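Jul 29, 2026
Notebook, wood finishes - table top coupons, week 8

Picked up where the May entries stop. The coupons from the first Remmont batch have had their full cure and are out of the rack. The second batch is still tacky at the edges where the brush load was heavy, so those stay in the rack and I won't touch them until they pass the thumb test.

Recap for anyone reading cold: we are comparing the water-based topcoat from Remmont against the oil we have always used from Cisteck, on oak and on dark-stained stock. What we want to know is how each one stands up to ordinary abuse on a work table. Hot mugs, damp rags, things dragged across. Gloss is a side issue but I have been writing it down anyway.

Prep was the same for all of them. Sanded to 180, wiped with a damp cloth to raise the grain, left overnight, knocked back by hand with 220. The oak needed a second damp wipe. The stained pieces did not get one because color came up on the cloth the first time and I didn't want to thin it any further.

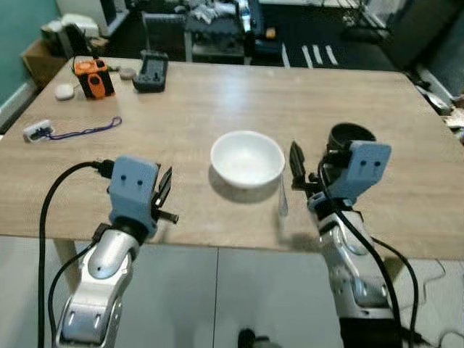
Water ring test. Cold glass, wet bottom, 20 minutes, then wiped dry and left alone for an hour before looking. Oil on oak: faint ring on three coupons, gone by the next morning on two of them. Water-based on oak: no ring on any. Oil on dark stock: hard to judge under the overhead light, had to tilt the coupons at the window. One ring found that way, possibly two. I marked the second as doubtful in the log.

Alcohol test was less kind to the water-based coat. Left a dull spot in every case. Buffing with a dry cloth did nothing. The oil went dull too but a wipe of fresh oil brought it back, and that is worth something in a shop where people will not strip and recoat a table over one spot.

Scratch test with the weighted stylus. The stylus tip was worn from last year so I swapped it before starting, and the numbers are not comparable with the old Ogundipe report. Please don't put them on the same chart. Stroke count on the rig's counter read 1,127 at the end of the session - write the starting count down next time, I forgot and had to work back from the log.

Trirkmont sample cans arrived. One lid was bent and there is a skin on top of the finish. Strained it through a paper cone and it looked usable but I have put a strip of tape on the can and it should only go on scrap.
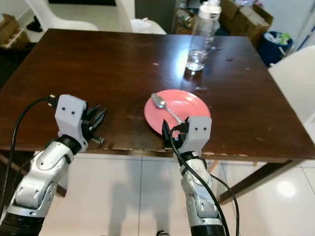
Edges are the weak point with both products. On 7 of the coupons the coat is thin along the front arris, where I sanded too hard between coats. Next round: ease the edge with a few strokes before the first coat and then leave it alone. Also try wiping the edge with a nearly dry brush after the flat is done, to pull off the fat bead underneath.

Humidity was high most of the afternoon. The dehumidifier tank filled and it shut itself off at some point before lunch, so the drying times for the second batch are suspect. I have left them in the log with a note.

Smell: the oil is still noticeable when the rack door opens. The water-based one can't be smelled after two days.

To do
- order 220 paper, down to the last sleeve
- new cotton cloths, the blue ones shed lint into the coat
- rags with oil on them go flat on the line outside, then into the metal can with water. Found one balled up on the bench again
- hot mug test on the first batch, oak first
- photograph the alcohol spots at the window before they get handled
- ask Remmont if the recoat window on the can is right, it says two hours and at two hours mine was still dragging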